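Driving a robot through the rooms at Kistby

By Elis Parri

I spent most of Tuesday steering a robot around a house that doesn't exist, and I had a great time doing it!

The house lives inside a simulator called Selero, put together by a small team in Kistby. They're teaching a home robot to find things and go over to them, and they do it by remote control: a person drives, the program records every move, and the robot learns from the recordings later. They opened the sessions to outsiders in February, and when they said they were short of drivers I had my hand up before the sentence was over.

You get a game controller, a screen with the robot's view on it and a line of text telling you where to go. My first one said "sofa." Easy, right? I leaned on the stick far too hard and spent a good while admiring the decor.

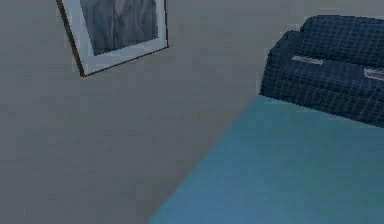

Plaid sofa, gray wall and a crooked angle, from one of the Selero rooms.

Policarpio, who runs the sessions (one name, that's all anybody uses), told me to stop fighting it. Small pushes, wait, look, push again. If I overshoot I'm supposed to carry on and correct, and the correction stays in the recording. The team wants those, he says, as the robot will overshoot too. That cheered me up a lot, as by then I had plenty of them.

The red thing was my favorite. It was sitting on the blue-green surface up against a big pale panel, all folds and creases, and I went back and forth between a cap and a squashed pepper. Policarpio wouldn't say! You drive to what the text line asks for and keep your guesses to yourself.
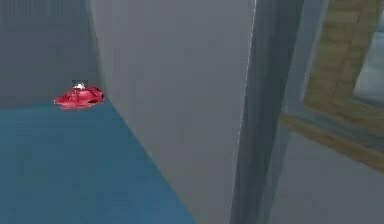
What the drivers are building

The set stood at 1,137 recorded drives when I sat down, and I added 49 before my thumbs gave up. A new driver's first 2 are thrown out as warm-up, which in my case was a kindness. The rest get played back and checked by the group at Trerham, who also train the robot's software on them.

I finished up in a room with a mailbox standing indoors, flag up, and a shiny blue egg on the floor in front of it. I'd love to own that egg. Coming at it slowly with the back wall so close took more patience than anything else I tried all day.

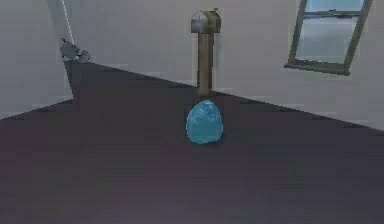

How to get a turn

Selero has room for 200 drivers in this round and there are still places. Sessions run in the evening, you don't need any experience, and the controller is provided. Ask for Policarpio at the Kistby office, and go easy on the left stick.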